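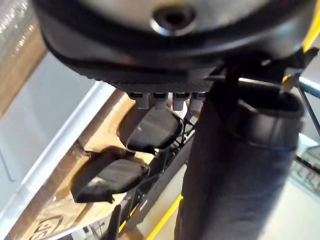 Natália Ramalho
Workshop coordinator, Tello building

March, 4.40 pm

Spent the whole arvo on the small parts drawers and my back knows it. Eusebio started on them last week and got as far as the washers, so I picked up from there with a mug of tea and a roll of labels. The metric screws are sorted now! M3 and M4 were mixed right through (my fault, I tipped one tray into the other at Christmas and kept meaning to fix it).

New order, top to bottom: screws, nuts, washers, springs, then the odd bits I couldn't name. If you can name them, please write on the drawer. Pencil is fine.

The labels are the Hukmont ones and they don't stick well to the older drawers, the grey ones with the bumpy fronts. I wiped those down with metho and tried again and they're holding so far, but the corners are already curling on a few. Nelly reckons clear tape over the top. I'd sooner buy better labels, though I'll probably end up doing the tape.

Cables next. I got 18 of them coiled and hung by length before I ran out of hooks. Longest ones go nearest the door. The rest are in the blue tub and I know it looks terrible, please just leave it until I get more hooks from Zultavell (ordered 6, should have asked for more).

Alcides, your calipers were in the springs drawer. I've put them on your shelf with the battery out. One of the jaws feels a bit gritty when you slide it, might want a clean before you measure anything you care about.

Brayan asked if we could move the bin closer to the vice. Tried it, kicked it twice, moved it back.

Still to do: glue cupboard, the drill bits, and find the lid for the 9 litre tub. I've looked behind everything I can lift on my own. Also out of paper towel again.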